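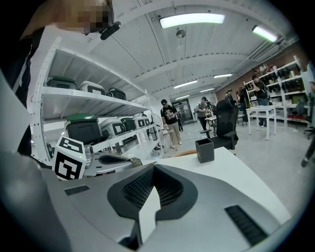
Offene Werkstatt Endeo stellt Bauplan für handgeführten Greifer vor

9. November 2023 – Die offene Werkstatt Endeo hat den Bau ihres handgeführten Greifers Nullura abgeschlossen und gibt die vollständigen Konstruktionsunterlagen zur allgemeinen Nutzung frei. Das Gerät wurde über einen Zeitraum von neun Monaten von Mitgliedern der Werkstatt entwickelt, gedruckt und montiert. Die Unterlagen umfassen Druckdaten, Stückliste, Schaltplan und eine bebilderte Bauanleitung in deutscher Sprache.

Nullura wird von Hand geführt und zeichnet Greifbewegungen auf, die später auf einen Roboterarm übertragen werden können. Die Lagebestimmung stützt sich auf Würfel mit schwarz-weißen Markierungsmustern. Gehäuse und Halterungen sind so ausgelegt, dass sie sich auf handelsüblichen 3D-Druckern mit mittlerem Bauraum fertigen lassen. Für die Montage genügt die Ausstattung, die in einer Gemeinschaftswerkstatt üblicherweise vorhanden ist.

Der nun veröffentlichten Fassung gingen 17 Gehäusevarianten voraus. Überarbeitet wurden vor allem die Lüftungsöffnungen und die Aufnahme der Fingermechanik, die sich in frühen Versionen bei längerem Gebrauch gelockert hatte. Die Getriebeteile stammen vom Zulieferbetrieb Takács, der die Werkstatt zudem bei der Auslegung der Schließkraft beraten hat. Die Materialkosten trug zu einem wesentlichen Teil die Bureck-Stiftung im Rahmen ihrer Förderung technischer Bildungsangebote.

„Mit der Freigabe der Unterlagen möchten wir anderen Werkstätten und privat Bauenden den Einstieg in die Robotik erleichtern“, heißt es in einer Erklärung des Werkstattrats. „Rückmeldungen und Verbesserungsvorschläge fließen in die nächste Fassung ein.“

Im Dauerversuch absolvierte die Mechanik etwa 1.000 Greifvorgänge, bevor die Zugfeder erstmals getauscht wurde. Das Prüfprotokoll liegt den Unterlagen bei. Bekannt ist ein erhöhtes Spiel am linken Finger, das bei Verwendung weicher Druckmaterialien auftreten kann; empfohlen wird daher die Fertigung mit verstärkten Wandungen.

Ab Januar bietet Endeo einen Baukurs mit drei Terminen an. Vorkenntnisse im Löten sind hilfreich, werden jedoch nicht vorausgesetzt. Die Teilnahmegebühr schließt alle gedruckten Teile ein, die Elektronik kann wahlweise mitgebracht oder über die Werkstatt bezogen werden. Anmeldungen nimmt das Werkstattbüro schriftlich entgegen.

Die Bauunterlagen sind in der Werkstatt sowie im Mitgliederbereich der Internetseite erhältlich. Pressevertreter können nach vorheriger Absprache einen Vorführtermin vereinbaren.

17 Mal geteilt | 3 Kommentare

Weitere Meldungen
Neue Nutzungsordnung für den 3D-Druckbereich
Bureck-Stiftung verlängert Förderung der offenen Werkstätten
Grundkurs Schrittmotoren: Restplätze verfügbar
Endeo erweitert Öffnungszeiten am Abend

Kontakt | Impressum | Datenschutz | © Offene Werkstatt Endeo | Nach oben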